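Home Opinion Work Archive Subscribe

The Break Room Is Not the Problem
August, by the Stikstead desk
3 min read

I worked the hot line at Amadi for 11 years before I moved to the office side, so I have some idea what the job is. You open an oven, you put food in, you take food out, you close the oven. On a busy Friday our kitchen sends 800 trays to the Nandance plant and the schools nearby. Every one of those trays means a door.

Doors are what wore people out. The old hands on my shift all had the same sore wrist and the same row of small burns on the forearm. When the company said it wanted to hand the oven work to machines, I expected a fight. There wasn't much of one. People asked what they would be doing in place of it, and they are still waiting for a clear answer. 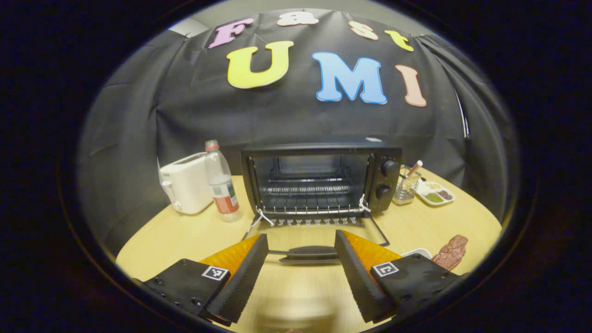 The part that gets skipped in the meetings is who teaches the machine. A robot learns to open an oven from a person opening an oven, over and over, with the handle in a slightly different spot each time. Our cooks are good at this because they know how a door feels when it is about to stick. Ciso, the contractor, asked for 3000 recorded tries. The cooks did them between lunch and cleanup, at their regular rate of pay.

I think that is wrong. A cook who makes a tray gets paid for a tray. A cook who teaches a machine to handle every tray after that has done something larger, and the pay stub should show it. Some of the savings ought to go back to the shift that did the showing. I would also put in writing that nobody loses hours in the first year.

I am not against the robots. I would have been glad of one at 5 a.m. with my wrist taped up. But there are 100 people on that floor, and most of them heard about the plan from a sheet of paper by the time clock. Management could start by coming down during a shift — a full one, through cleanup — and asking them which jobs they want to keep.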